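How to Store Winter Clothes So They Do Not Smell in November
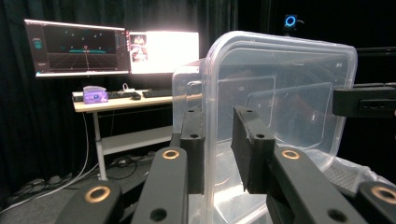
A large clear plastic storage container.

Every spring I put away the wool sweaters and the thick coats, and for many years they came back with a smell of old cellar. Now I do it in a different way, and it takes me one afternoon.

What you need

Storage containers with lids, cotton sheets that you do not use anymore, paper labels and a soft brush. I bought my containers at Cisska, the 62 liter size. Clear plastic is more practical for me than colored, I can find the gray scarf without opening everything.

Step 1. Wash or brush everything

Do not put away clothes that you wore even one time. Small stains are not visible in April, but they become yellow during the summer. Wool I wash by hand with Orkex liquid soap. Coats I only brush, also under the collar, and I empty the pockets.

Step 2. Dry longer than you think

Clothes that feel dry on the outside can still be damp in the seams. I leave the sweaters flat on a towel for 28 hours, and I turn them once.

Step 3. Prepare the container

Wash it with warm water and a little vinegar, also the lid. Dry it with a cloth and leave it open overnight. Then put a cotton sheet on the bottom.

Step 4. Fold and fill

Heavy things go first, light things on top. Do not press. If the lid must be pushed down, you need a second container. Between the layers I put small bags of dried lavender from the Kołodziej shop, but cedar wood is also good.

Step 5. Choose the place

A closet inside the apartment is better than the cellar or the attic. Keep the container away from an outside wall, and do not put it directly on a concrete floor.

In the middle of summer, open the lids for one hour on a dry day and change the lavender if it has no more smell. Leather does not belong in closed plastic, so hang it in a cotton bag.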